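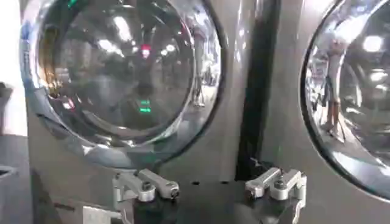

Can farmed tilapia get by on less fishmeal?
Mostly, according to a feeding trial at the Nasurden ponds, where fish given a diet with half the usual fishmeal grew nearly as fast as those eating the expensive stuff.

The trial, wrapped up in December 2020, swapped part of the fishmeal for dried black soldier fly larvae. The fish were not consulted, but they ate it. Over 157 days, tilapia on the larvae diet reached an average of 424 grams. Those on the standard feed came out slightly heavier, by a margin that Amra Todorova, who ran the work, calls "real, but small enough that you would need a good scale and a bad mood to care about it."

Fishmeal has long been an awkward item on the fish farmer's bill. It is made from fish, which are caught in order to feed fish, and its price climbs whenever the catch is poor or somebody else's shrimp are hungry. Larvae can be raised on brewery waste and vegetable trimmings, both of which the region produces without being asked.

The feed was mixed by Clavevo, a small mill that until recently made pellets mainly for chickens. Its first batch sank like gravel. Tilapia will follow food to the bottom, but a farmer likes to see it being eaten, so the mill spent most of July adjusting the steam and the starch until the pellets floated.

"We had a bucket of water in the office and a lot of opinions," said Wycliffe Kariuki, who manages the mill. "The bucket won."

Survival was much the same in both groups, and water quality held steady apart from a stretch in which an aerator quit and the ponds on both diets went off their food together. Those days were left in the results. Todorova said taking them out would have made a prettier graph of a farm that doesn't exist.
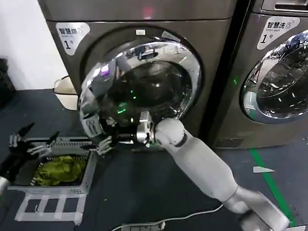
Cheaper, with conditions

Whether any of this saves money depends on who is doing the sums. Felista Rashidi, the project's economist, puts the saving at some 73 shillings per bag of feed, provided the larvae come from close by. Truck them in from far away and the advantage disappears into the fuel tank. There is also the matter of supply: the trial used up nearly all the larvae its one grower could produce, and the ponds at Nasurden are not large.

Musyoka Kashindye, who farms tilapia downstream and followed the trial with the interest of a man who buys a lot of feed, said he would switch when the bags turned up at his local store. He has been promised new feeds before.

A second trial will replace all of the fishmeal and will include fingerlings, which are fussier. It is expected to run for 2 growing seasons.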